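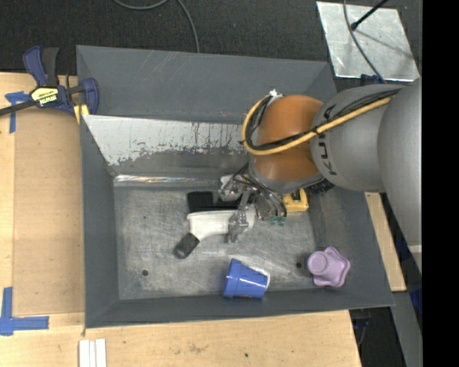
Intro to Inventory and Stock Control
Week 5 handout - reorder points, safety stock, counting

Notes by Su-bin Um. Bring these to class, the worked problems are at the back half and we start there.

Left over from last week

Order quantity. We did the square root formula. Quick version again:

Q = square root of (2 x D x S / H)

D = yearly demand
S = cost to place one order
H = cost to hold one unit for a year

Remember S is per order, not per unit. Half the homework had this wrong. If you order one item or a thousand on the same form, S is the same. H is mostly money tied up, plus shelf space, plus stuff that gets broken or goes out of date.

Q tells you how much. Says nothing on when. That is this week.

Reorder point, the easy case

Demand steady, supplier always takes the same time. Then

ROP = d x L

d = demand per day
L = lead time in days

When stock falls to ROP, place the order. It lands just as the shelf goes bare.

Worked: Tidside sells bathroom fittings by mail. One shower hose, 2,555 a year, open every day. So 2,555 / 365 = 7 per day. Supplier takes four days. ROP = 7 x 4 = 28. Stock hits 28, order.

Units!! Days with days, weeks with weeks. If the business runs 5 days a week then don't divide by 365, and don't count weekends in the lead time either. Pick one calendar and stay in it.

What counts as "stock" here? Inventory position:

position = on hand + on order - backorders

Compare position to ROP, never on hand alone. Otherwise you order Monday's goods again the next morning because the truck isn't in yet. Hye-jin Yoo's group did exactly this in the spreadsheet game and ended up with a whole season of garden gloves. Good sport about it.

Safety stock

Real demand jumps around. If you reorder at d x L exactly, then about half the time you run short before the delivery. (Half if demand is symmetric. Often it isn't.)

So add a cushion:

ROP = d x L + SS
SS = z x (std dev of demand over the lead time)

z from the service level you want:
90 percent - 1.28
95 percent - 1.65
98 percent - 2.05
99 percent - 2.33

Std dev over lead time: if you have the daily one, multiply by square root of L. Not by L. This is the most common exam mistake, year after year. Assumes days are independent, which for most things is ok.

Back to Tidside. Daily std dev is 3. L = 4, root is 2, so lead time std dev is 6. At 95 percent, SS = 1.65 x 6 = 9.9, call it 10. ROP = 28 + 10 = 38.

At 99 percent: 2.33 x 6 = 13.98, call it 14. ROP = 42. Going from 95 to 99 costs four more hoses sitting on the shelf. Cheap for hoses. For a compressor, think harder.

Always round safety stock up.

When lead time varies too

Longer formula, you get it on the sheet in the exam, don't memorize:

std dev = square root of (L x sd-demand squared + d squared x sd-leadtime squared)

Look at the second part. d is squared, so for fast sellers a flaky supplier hurts far more than flaky customers. Try it with Tidside: say lead time has std dev of 1 day.

L x sd squared = 4 x 9 = 36
d squared x 1 = 49
sum 85, root 9.2

Was 6, now 9.2. At 95 percent SS goes from 10 up to 16 (15.2 rounded up). One day of wobble at the supplier did that. Before you buy more shelving, phone the supplier.

Service level - two meanings

Cycle service level: chance of no stockout in one order cycle. That's what z gives you.
Fill rate: share of units shipped straight from the shelf.

Fill rate is usually higher. A cycle where you were short by one unit counts as a total failure in the first and hardly shows in the second. Managers say "service level" and mean fill rate nearly always. Ask.

Fixed review systems

Everything above assumes you watch stock all the time (continuous review). Lots of places don't. They look once a week or every two weeks and order up to a target.

Target = d x (R + L) + SS

R = time between reviews. Safety stock now has to cover R + L and not only L, so it's bigger. Why put up with it? Can combine many items on one truck, the supplier knows when you call, staff can plan. Small shops mostly do this without knowing the name.

Tidside with R = 5, L = 4: nine days, root 3, std dev 9. SS at 95 percent = 14.85, so 15. Target = 63 + 15 = 78. If position is 31 at review, order 47.

ABC classes

Rank items by yearly dollar use (units x unit cost). Not by price, not by units.

A - top items, maybe a fifth of the list, most of the money. Tight control, count often.
B - middle.
C - the long tail. Screws, labels, washers. Keep plenty, don't waste time.

Naidoo case (you have the reading): parts wholesaler with 3,000 items on the list. When they ranked them, 348 came out as A. Before that everybody was on the same rule, same safety stock in weeks, same count once a year in December. Too much C stock, always short on A. Read section two of the case properly, the table there is the one we'll use.

Watch out for cheap items that stop everything when missing. A gasket worth a few cents with a three month lead time is not a C item in any way that matters. Some firms add a second letter for critical. Fine by me, as long as you say what it means.

Cycle counting

Annual count: shut down, count it all, fix the records, drift wrong again for 12 months.
Cycle count: a few items each day, A items more often than C.

Records go wrong from: picks not booked, wrong location, unit mixups (each vs box vs case - the big one), returns put back with no paperwork, theft but less then people think.

Accuracy = records within tolerance / records checked. Tolerance zero for A, a few percent allowed for C. Be honest about which you used.

When a count is off, don't just correct the number. Find the cause first. Check open paperwork, check the neighbor location, recount with a different person. Then adjust.

Also ROP is useless if on-hand is wrong. The system thinks there's 40, shelf has none, no order ever goes out. Phantom stock. Sales go to zero for that item and the forecast then says nobody wants it.

Two-bin system

Oldest trick there is and still good for C items. Two containers of the same part. Use from the first. When it's empty, send the order card and start the second. Second one holds d x L + SS, so it IS the reorder point, just without a computer. Doesn't work if people borrow from the back bin.

Problems for class

1. Rolleck makes hinges. Springs used 50 per day, std dev 8 per day, lead time 9 working days. Find SS and ROP at 98 percent.

2. Same springs, but lead time now has std dev of 2 days. Redo. Which part of the formula dominates?

3. Rolleck moves to a review every 7 working days, lead time back to a fixed 9. Find the target level at 98 percent. How much more safety stock than in problem 1?

4. Grulamex says its service level is 97 percent. Give two different things this could mean and one question you would ask to find out which.

5. From the Naidoo table, pick one item you would move from C to A even though the dollars say no. Two or three sentences, no more.

Partial answers so you can check: problem 1, SS = 50 (49.2 rounded up), ROP = 500. Problem 3, std dev is 32, SS = 66, target 866.

For next week

Read the forecasting chapter up to moving averages, skip the part on seasonal indexes, we do it later. Calculators yes, phones no. Homework goes in the tray outside my office, stapled pelase.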